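Cutari Rooms - Frequently Asked Questions

Desks and desk tops

What comes with a desk?
The desk, a chair, one power outlet and a key to a locker. Monitors can be rented by the month from the front office.

Can I put my own things on the desk?
Yes. Plants, lamps, pictures and small ornaments are all fine. We ask that you keep them on your own desk and leave the walkways clear.

Can I bring my own lamp?
Yes, as long as the cord is in good shape and the bulb is LED. Candles and oil lamps are not allowed, including inside a lantern.

Are the desks adjustable?
The Corance desks are. The older gray ones have a fixed height, and members who want one raised can ask for a set of risers.

How do I clean the desk top?
A damp cloth and a drop of dish soap. Don't use scouring pads. Water rings usually come off if you get to them the same day - report the ones that don't.

Do you supply flowers?
There is a vase at the shared desk by the brick wall, and we look after that one. For your own desk, we can lend you a vase. Ask at the office and return it washed.

Walls and lighting

Can I hang something on the brick?
No nails, screws or adhesive hooks, please. The mortar is soft in places and repairs are slow. You may lean a framed print against the wall from your desk top.

What about the white walls?
Removable strips are allowed on the plaster up to 4 pounds. Anything heavier has to go through the office.

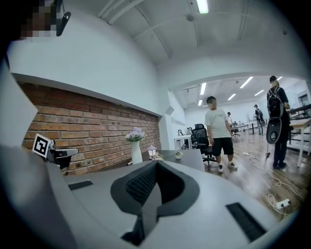
The ceiling lights are on a shared switch and stay on during opening hours. If you find them too bright, a small shaded lamp and a seat farther down the wall will help more than asking us to turn them off. Locker 104 holds spare bulbs and extension cords - sign for what you take.

Moving out

What do I do with my things when I leave?
Clear the desk top and the locker by noon on your last day. Items left behind are boxed and kept until the end of January if you leave in December, and for one month otherwise.

Can I sell or give away my lamp or plant?
Yes, on the Pretitz board next to the kitchen.

Last updated 2024-12-13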